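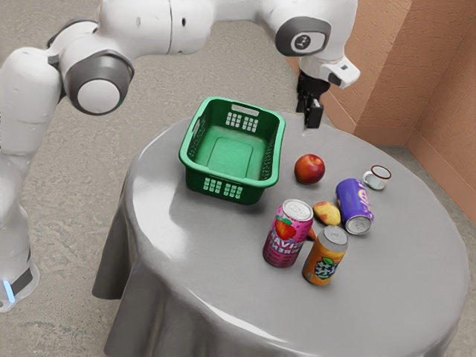
Aurelia Buzatu wants to know why anyone would spend a winter teaching an arm to put groceries in a basket when a hand does it for free. Fair point, and she put it to us in writing, so it goes at the top.

FOR RELEASE Thu 2 May

Durkelus, a home-built grocery packing project, opens its simulated table to the public

Flidgate shared workshop, back bench. The short version: the practice table is out, the files are free, and the real arm is getting bolted down this month.

Durkelus started as a garage build. One secondhand arm, one kitchen table, a lot of bruised fruit. It moved to the Flidgate workshop when the garage got too cold for the glue and the neighbors got tired of the compressor. The goal has stayed small. Pick up ordinary shopping, one thing at a time, and set it in a basket without crushing it. No conveyor, no warehouse, no suction cups.

Most of the work so far has been done on a screen. The simulated setup has a white arm, a black two-finger gripper, a round table with a gray cloth on it, and a green plastic basket. Then the shopping: a red apple, a smaller fruit, drink cans, an enamel mug with a red rim. Two of the cans stand up. The purple one is on its side, and stays on its side, becuase cans fall over at home and we want the arm to cope.

Since April the project has logged 791 simulated runs. Every one is in the download, including the bad ones. Bad ones are in their own folder. Please look at those first, they are more use than the good ones.

What's in the release:

The table scene, with all the items, free to move around.
The pick planner, called Twal. Small program, runs on an old laptop.
Run logs and settings for every attempt.
Drawings for the finger pads, printable on a basic home printer. 8 sizes.
A parts list for the real bench. Prices not included, they change too fast.

Twal does the deciding. It picks an item, picks an angle, sends the arm over, brings the fingers down from above. Straight down is the default for everything right now. Works fine on paper for round fruit, less so for a can lying flat. Side approach is half written and not in this release, dont go looking for it.

The apple is the standard test. Before a change to Twal gets merged it has to go through 21 apple picks in a row, same settings, no touching the keyboard. Dull to watch. It has caught more bugs than anything else we do.

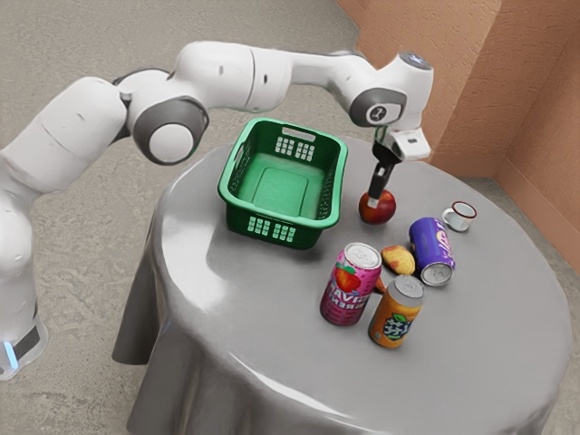
Tresier Robotics Club, Home Builds Group

Next is the real bench. The arm mount is cut and drilled, wiring is tidy on one side only. We plan to run the same apple test on real apples, slow speed, with the stop button in somebody's hand the whole time. Results go up on the project page either way, good or bad.

Back to the question at the top. A hand is faster, yes, and will be for a long while. Some people can't grip a can or lift a mug off a table though, and a cheap arm that can be fixed with workshop tools might suit them. That is where we would like Durkelus to go. We are not there and are making no claims about it.

Wanted: 2 people to help with the side approach, some coding needed. Also anyone with a spare power supply, and anyone who has printed soft finger pads that didn't peel.

Build nights are open to non members. Closed shoes please, and sign the book at the door. Files and contact form are on the Durkelus page. Press can use the text above freely, a link back to the page is apreciated.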